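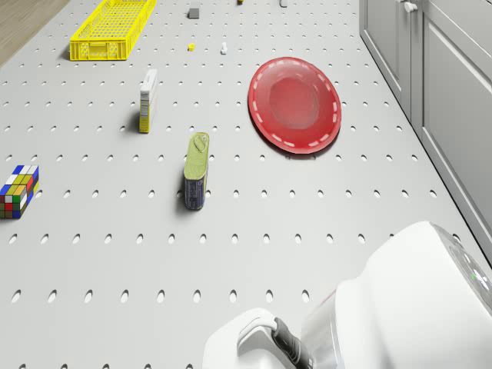

Suryani Lumenta wrote to us that she had given up on three reading journals before this one, and that the Lucero was the first with enough room for her to argue with an author properly.

Lucero Reading Journal, by Brornon
6 min read

We love that note, and we think of it every time a new batch goes out, as arguing is very much what the Lucero is for! It's a roomy hardcover notebook for people who finish a book at midnight and still have things to say about it. There are 310 pages in all, with a double spread for each of 102 books, and the rest is left for lists, quotes and whatever else you like to keep (Ming-te Tsai, who laid out the pages, keeps the names of everyone he has lent a book to).

Each spread gives you a line for the title and author, a line for where you got the book, and then a great deal of open space. We took out the star ratings in February after a long and rather heated talk among ourselves, and we haven't missed them. If you do, there's a blank margin – draw your own. 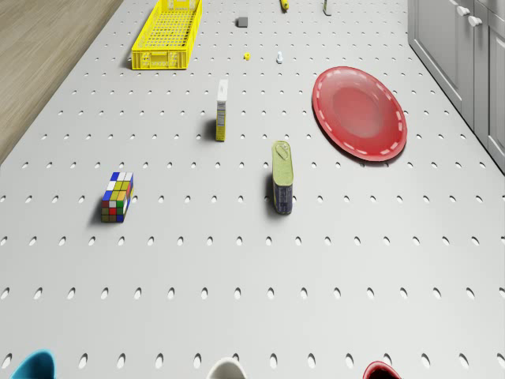
What's inside

Cream paper that takes fountain pen well, two ribbon markers, a pocket in the back cover for library slips, and an index you fill in as you go. A list of 52 prompts sits at the front for the days when "I liked it" is all that comes to mind. Tzu-hsuan Shek wrote most of them, and our favorite asks which character you'd least like to share a long train ride with.

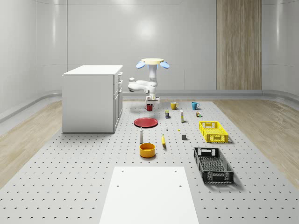
Three mugs along the back row: red, yellow and light blue.

Good to know

The binding is sewn and lies flat once you've worked your way past the first few spreads, so please be a little patient with it. The cover comes in moss, brick or navy. Book clubs ordering 6 or more can have a name stamped on the front at no extra charge; just add it in the order notes and check your spelling, as stamped copies can't be returned.
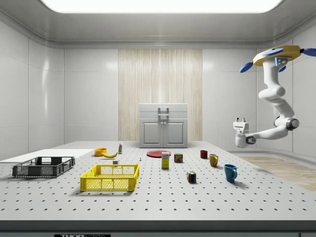
Table, white walls and pale wood panel.

Refill packs of loose index cards are sold separately and slip into the back pocket.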